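Newsroom > Automation > Interviews

Thu 8 November
By the Velska editorial desk

When the lid came down in the wrong place

In September the kitchen handling group at Velska stopped all work with its robot arm for nine days. The arm had put a glass lid beside the pot, and then continued to push. The lid broke and pieces went over the table and onto the floor. No person was hurt, but one operator was standing closer than the rules permit. I spoke with the head of the group and with the operator. Both asked that I leave out their names, and I agreed.

"I want to say first that the arm did what it was told," the head of the group begins. "The position of the pot was wrong in the program. The arm had no reason to doubt it."

The task is simple to explain. The arm takes a lid by the knob, carries it over a saucepan and lowers it until it sits on the rim. Before the accident the group had made 531 runs with this lid and this program. The head of the group is careful with this number. He says that it gave the team too much confidence, and that most of those runs were made with the pot in almost the same spot.

On the day of the fault, the pot was moved toward the back of the table between two runs. The program should have measured the position again. It used the old one, which was still in the memory from before lunch. The force limit should then have stopped the arm when the lid touched the table. This limit had been switched off during a calibration the day before, and it was not switched on again.

"Two mistakes," says the head of the group. "With only one of them we would have a lid in a strange place, and we would laugh a little. With both, we had glass on the floor."

I asked how far the arm can miss before there is a danger. He answered that with a glass lid the margin is small, and that the last part of the movement is the one he watches. The edge of the lid comes to the pot before the middle does when the lid is tilted in the fingers, and the tilt is different each time, depending on how the fingers close on the knob. 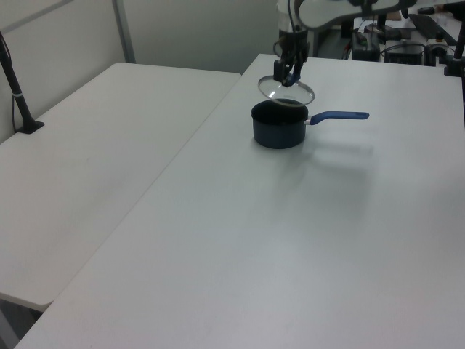 Wisum, the company that maintains the arm, sees the matter a little differently, and its service engineer told me by telephone that the force limit should never be possible to switch off without a warning that stays on the screen. He had proposed such a warning already in spring. In his opinion the old position was a normal error, of the kind that every laboratory has, and the missing limit was the real accident.

The head of the group does not disagree. "We had his letter," he says. "We put it on the list for winter. It was my decision and it was a bad one."

The operator remembers mostly the sound. She had leaned in to see why the arm was moving to the left of the pot. "I thought, it will stop now. I waited for it to stop. I should have pressed the button, and my hand was not on the button." She was wearing safety glasses. She now keeps the stop button in her hand during every run, and she says it makes her arm tired by the afternoon.

Three changes were made before work began again. The program deletes the position of the pot after each run, so it must be measured every time. The force limit returns by itself when the arm is restarted. And the line on the floor was moved back, to 156 centimeters from the edge of the table.

The group then made 100 runs with a steel lid from Duston, moving the pot each time. The arm stopped by itself in four of them, and the lid did not slip in any. Only after this did the glass lid come back.

I asked the operator if she trusts the arm now. She thought for some time. "I trust the limit," she said. "I check it in the morning and I check it again after lunch."

A report on the accident has been sent to Albers, the partner in the project. An answer is expected before the end of the year.

Contact the editorial desk | © Velska | Back to top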